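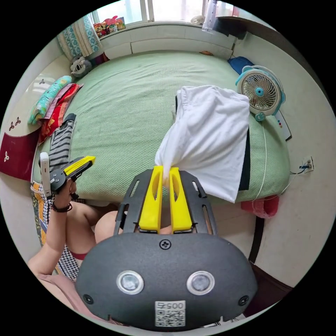 Jussara Andrade learned to sew before she learned to knit, and she still thinks the order matters. Her first lessons were in mending, done at her grandmother's kitchen table with whatever needed doing that week. Cotton was the usual material, and most of it was white. A crumpled white cloth lying on a bed, with one corner pinched up, is the sort of thing she would have been handed and told to check for thin places. You hold the corner, let the rest hang and look for where the light comes through. She does the same now with knitted fabric, and it is how she judges every swatch before she starts a garment.

Andrade designs knitwear patterns under the name Sidetti, which she has run from a back bedroom for 11 years. She sells patterns for jumpers, cardigans and a few blankets, and she is best known for Skuter, a plain round-yoke pullover with deep ribbed cuffs. It was meant to be a practice piece for her evening class. Knitters liked it because it has no seams and because the instructions tell you what to do if your tension is wrong.

Tension is the subject she comes back to most. She asks her students to knit a square bigger than they think they need, wash it, dry it flat and leave it overnight before measuring. Many of them skip the washing. "They measure it straight off the needles and then they are cross with me when the sleeves grow," she says. A superwash wool can lengthen a good deal after its first bath. A woollen-spun yarn will often do the opposite and fill out sideways.

Her own yarn cupboard is smaller than visitors expect. She keeps to 3 weights and buys most of her wool from Mendonça, a small mill which spins in short runs and doesn't always match its shades from one batch to the next. She alternates balls every two rows to hide the change. For samples she buys 400 grams at a time, enough for a medium jumper with a little left for repairs. The leftovers go into labelled paper bags with the pattern name and the needle size. If a customer writes to ask about an elbow or a cuff, she can usually find the original yarn and try the repair herself.

Repairs have taken over part of the business. In April she taught a day course on darning, and it filled faster than any of her knitting classes. She teaches two methods. The first is the woven darn, worked over a wooden mushroom, with the threads laid one way and then crossed. The second is Swiss darning, where you follow the path of the old stitches with a blunt needle. Swiss darning is neater, but it only works while the old stitches are still there. Once there is a hole you have to weave, or pick up stitches and knit a patch.

The next pattern is called Genura. It is a cardigan with a shawl collar, and it has given her more trouble than anything since the first Skuter. The collar is worked in short rows, and on the early samples it stood away from the neck. She ripped it back twice. The third attempt used a smaller needle for the inner half of the collar, which pulled the edge in, and she was happy enough with that to send it to her test knitters. One of them found a mistake in the buttonhole spacing on the largest size. Another asked for longer pockets and got them.

Genura is written for double knitting yarn, with a suggested 100 stitches cast on for the smallest body. It is worked from the bottom up in one piece to the underarm. The sleeves are knitted separately in the round and joined at the yoke. The button band is picked up last, and Andrade advises sewing a ribbon behind it if the cardigan will be worn every day. She uses grosgrain, washed first so that it doesn't shrink later and pucker the front.

The pattern goes on sale on 23 May 2022, with the darning notes from her course printed at the back.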